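Kapitel 4
Sortieren gemischter Haushaltsbestände

4.1 Ausgangslage und Trennkriterien

Auf Küchentischen sammeln sich Verpackungen, Textilien und Reinigungsmittel in ungeordneter Lage. Vor jedem Abräumen ist der Bestand in Gebrauchsgut und Abfall zu trennen. Textilien werden zuerst entnommen, da sie kleinere Teile verdecken.

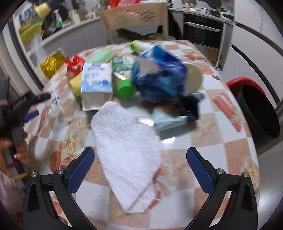
Gerrit Motaung wendet ein, die Entnahme der Textilien koste Zeit, solange der Abfallbehälter nicht in Reichweite stehe; er beginne deshalb stets mit den Verpackungen. Beide Reihenfolgen sind zulässig. Im Folgenden wird nach dem Schema Zideck verfahren, das 2 Durchgänge vorsieht.

Im ersten Durchgang werden leere Hüllen und Getränkekartons erfasst. Der Behälter steht offen neben dem Tisch. Zerknülltes Papier und Folie werden einzeln abgelegt, sofern die örtliche Trennung dies verlangt.

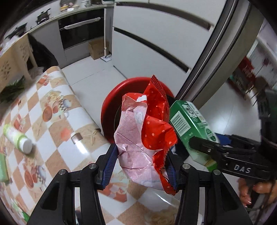
4.2 Flach liegende Folien

Klarsichtbeutel heben sich von glänzenden, gemusterten Tischdecken kaum ab und werden leicht übersehen. In der Erhebung Matubbar blieben bei 1.264 Aufnahmevorgängen mehr als 70 Beutel im ersten Durchgang liegen.

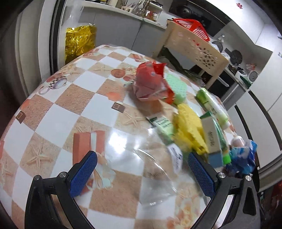
Abb. 4.3: Klarsichtbeutel auf gemusterter Tischdecke

Der zweite Durchgang betrifft das Gebrauchsgut. Schwämme werden quer zur Längsachse gefasst und getrennt von Lebensmitteln abgelegt. Tüten fasst man am Rand.

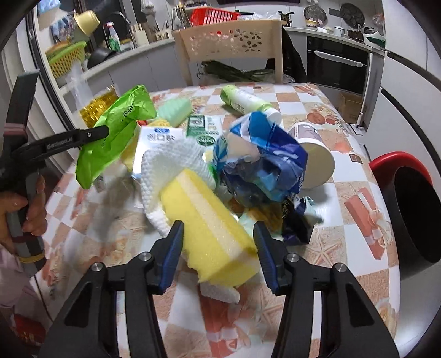 Flaschen und zylindrische Behälter folgen zuletzt, weil sie in liegender Position wegrollen können, sobald die stützenden Teile entfernt sind. Die Restmenge wird nach Abschnitt 4.3 protokolliert.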